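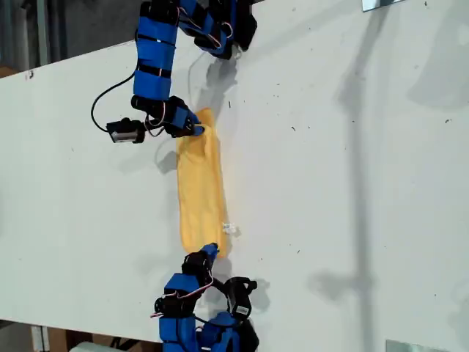
*Station 2, cloth task, both arms gripping.*

## Bench checklist: Hindden towel-folding cell, August

Filled in before the afternoon block. Mark OK, FIX or SIGH.

**Table**

- [ ] Surface wiped down. **FIX.** Dark specks, mostly on the right half. We're teaching a machine to do housework on a table that needs some.
- [ ] Loose items removed. **FIX.** One small white crumpled scrap near the end of the cloth. Paper or tape, I didn't investigate. The Jamuda software will try to fold it if it gets the chance.
- [ ] Edge brackets tight. **OK.** Checked by hand with the power off.

**Arms**

- [ ] Stop button tested from both sides of the bench. **OK.**
- [ ] Wiring clear of the joints through full travel. **SIGH.** The red and white wires still loop along the outside of the links. No pinching when I jogged the arms slowly, but I'd like sleeves on them before anyone raises the speed.
- [ ] Wrist camera cables secured. **FIX.** Upper arm's cable swings out wide to the left. Add a tie, leave slack for the wrist.
- [ ] Blue fingertip pads seated. **OK.** Replace both pairs at 900 cycles, whatever they look like.

**Cloth**

- [ ] Both ends held before the pull begins. **OK.**
- [ ] Pull force limited. **OK.** Default setting from Ketemlow is fine for yellow cloths, too strong for the thin ones.
- [ ] Cloth flat after the pull. **SIGH.** See below.

**Can it do the chore yet?**

Head office at Issahaku wants a yes or no on this line, so: no. On the morning run it took around 7 minutes to fold one cloth, and the result looked like something I'd find under a car seat. Grabbing the ends is good now — better than in spring. Getting from a rumpled strip to a flat rectangle is where it loses the plot.

Cleared to run at low speed once the scrap and the cable are dealt with. Hands stay off the table while the arms have power, even if the folding is painful to watch.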